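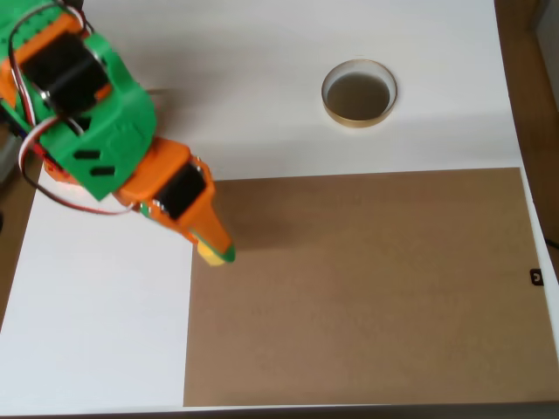

Noura Semaan buys her cardboard flat. It comes to the Sabbagh workshop in bundles of 70 sheets, plain brown on both faces, and most of her working day goes by before any of it is folded into a box.

"People think packing starts with the tape," she says. "I spend more time looking at a flat sheet than doing anything else with it."

She has designed short-run packaging for four years, mostly for small potteries and candle makers. Her current job is a mailer for Brado, which sells low round cups that are awkward to ship. The first version used paper fill, and the cups moved around inside it. The second has a single insert cut from one sheet, with a ring of tabs that grip the cup below the rim.

Semaan works on a white surface whenever she can. Brown board on a brown bench is hard on the eyes, she says, and a bad edge is easy to miss. She lays the sheet down, stands the cup next to it and draws the first fold by hand.

"I don't measure until the third or fourth try. Before that I just want to know if the idea is any good."

Evie Dunmore, who runs orders at Brado, was not convinced at first. The insert took longer to fold than the old fill took to stuff, and her packers told her so. She asked for a trial of 328 parcels before she would agree to more.

"We had nine breakages, and I was expecting a lot worse," Dunmore says. "The folding is still slow. Noura knows I think that."

Semaan is now working on a version with two fewer tabs. She hopes to have it ready by the end of March, when Brado places its next order, for 1382 mailers.

Asked what she would change about the material, she thinks for a while. "The dust," she says. "It gets into everything in here."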